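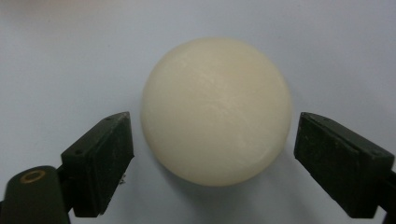 How far does it bounce back? A project on height, floors and lost energy
Jinlong Jia
Physics project, Closberg College

Why I chose this

I play a lot of table tennis and a bit of squash, and I have always wondered why the same shot feels so dead in one hall and so lively in another. The old gym at Closberg has a wooden floor and the sports hall has rubber matting, and you notice the difference straight away! When we were told to pick a project on energy I knew mine before the lesson had finished.

The idea

A ball held up high has potential energy. Let go and that turns into movement, then at the floor the ball squashes, springs back and goes up again. It never gets back to where it started. Some energy goes into heat and sound, and some goes into shaking the floor. If you divide the bounce height by the drop height you get the fraction of the energy that was kept. The square root of that fraction is called the coefficient of restitution, which is a very grand name for something you can find with a metre rule and a friend.

My guess was that the fraction would stay the same whatever height I dropped from, and that only the floor would change it.

What I did

I taped a metre rule to the wall and dropped a ball from 100 cm, reading from the bottom of the ball each time. I did 3 drops on each floor and took the mean. My partner filmed the drops on a phone so we could go back through slowly and find the highest point, because reading it live was hopeless (my first attempts by eye were all over the place). We used the wooden floor, the rubber matting, the concrete by the bike sheds and the carpet in the library, where we were very politely asked to be quick.

After that I did the concrete again from lower heights, going down in steps of 20 cm.

What I found

Concrete won easily, with the wooden floor close behind it. The matting was well below both and the carpet was the worst of all. I had expected the matting to be springy, so this was a proper surprise. I now think it does squash and spring back, but too slowly to give much of a push to the ball before it has left.

The lower drops were my favourite part. The fraction did not stay the same. It crept up a little as the drop got shorter, so my guess was wrong. I read up on this in the Lepik textbook, which says that a harder hit bends the ball more and wastes a bigger share of the energy. Air resistance takes a bit as well, and it takes more on a long drop because the ball is moving faster.

Problems

The wooden floor is not the same all over. Near the wall bars the sound was hollow and the bounce was noticeably lower, and I only spotted this on the last drop, so I moved to the middle of the gym and started that set again. Spin was another nuisance. If I let go with one finger a fraction late the ball wandered off sideways and the film was useless. Opening my whole hand at once fixed most of it.

The parallax error on the phone was worth sorting out too. We propped it on a stack of books level with the expected bounce and moved the stack for every floor.

What I would do next

I would love to try temperature. Squash players warm the ball up before a match, and I want to know how much difference that makes when you measure it properly. A fridge, a bowl of warm water and a thermometer would be enough to start with. I would also like to record the sound of the bounces and work out the heights from the gaps between them, and then compare those with the film.

Sources

Lepik, Forces and Energy, chapter on collisions
Class notes on energy transfer
My own results book, August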